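Can Machines Do Chores Yet? Notes for Unit 2
Skuledia course pages, May 2021

I get this question every term, usually from somebody who hates folding laundry. My short answer is "some of them, slowly, if you set the room up first." The long answer is these notes.

Start with what we ask of a chore. You pick a thing up, you put it where it goes, and you don't break it. A plate is easy enough. Now try anything with a round rim, a bunch of buttons and a cable hanging off it — or a cloth, which has a new shape every time you touch it!

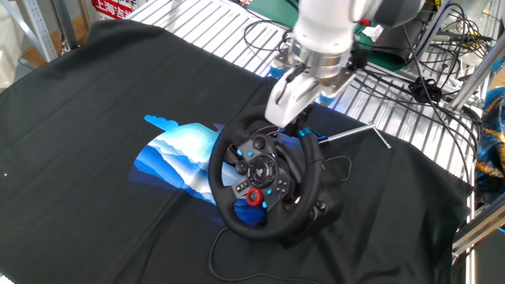
When I grade a chore I look at two numbers: how often it works, and how long it takes. Say an arm clears a shelf 40 times out of 100. That's great fun in a lab, and I wouldn't let it near my kitchen. On a shop floor it's no better, and somebody has to stand there and reset it.

Cables are my favorite trouble spot (the Zakora reading has a good section on them, skip the math). They snag, they hide under things, and they pull back when you lift.

For next time, read Lim, chapter 2, and the Broluletti handout. Then pick one chore you did this week and write down every grip you used, left hand and right. Bring it on paper, please — we'll be swapping them around.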